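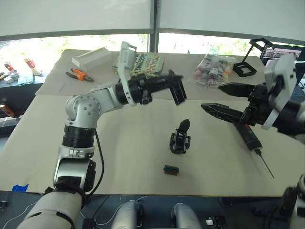 Waltari Two-Arm Bench Package
Equipment, budgeting and planning notes for buyers
Page last revised 21/08/2021

If you are thinking of putting a pair of arms on a bench for the first time, welcome, and do put the kettle on, as there's a fair bit to go through before you ask us for a quote. The Waltari package is meant for small assembly and tool-handling jobs, the sort of thing where one arm holds and the other arm does, or where something has to be passed across the middle. We have tried to set out what you'll be paying for, and also the bits people tend to leave off the first order and then have to go back to their finance office for (always a joyless trip).

What comes in the package
Two arms with a two-finger gripper on each, mounting plates, the control unit, power and signal cables, and a day of setting up with one of our people from the Reltilthorpe workshop. Tomos Penry looks after most of the installations and is very patient with questions, including the ones you feel silly asking.

What to have ready on your side
1. A solid table you can spare for good. Cover the top with cardboard or brown paper, which costs next to nothing and can be swapped when it gets scruffy.
2. A few everyday things to practise on. Soft, hard, tall, flat, whatever is in the drawer. A washing-up sponge and a paperback will teach you a surprising amount about grip settings.
3. Room for the cables. Leave more slack than looks tidy, and try a full two-handed hold on something tall before you clip anything down for good.

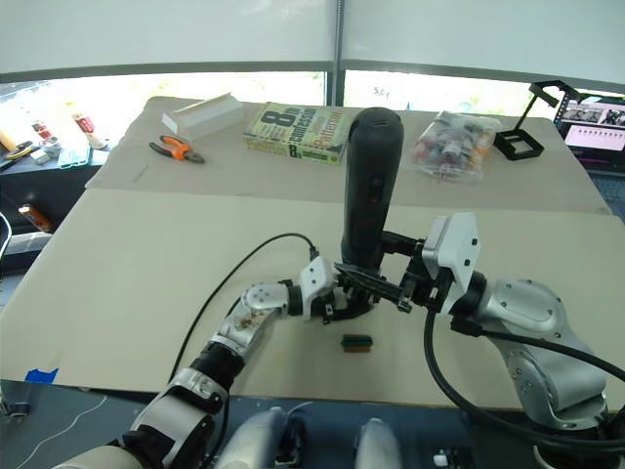 4. Blinds, if your bench is by a window. Strong daylight is lovely for people and a nuisance for cameras.

Gripper fingers and hand tools
The standard fingers suit boxes and blocks. For cordless screwdrivers and other round-bodied tools you may prefer the Noletti finger set, and Sándor Szekeres in our sales office will happily talk you through which shape fits the tools you already own. Please send him the tool's measurements if you can, and order a spare set while you're at it, because fingers do wear. 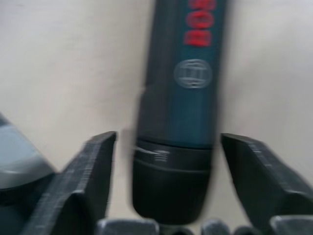

Wrist view of a cordless screwdriver between open gripper fingers.

Planning your budget
Set aside 3,000 pounds on top of the package price for fingers, spare cables and the table itself. The Yu support plan runs for 3 years and can be renewed each April. Delivery takes 5 weeks from a confirmed order, a little longer if you need your own plates drilled.

To order the package, quote part number 113 and tell us which side of the bench your sockets are on.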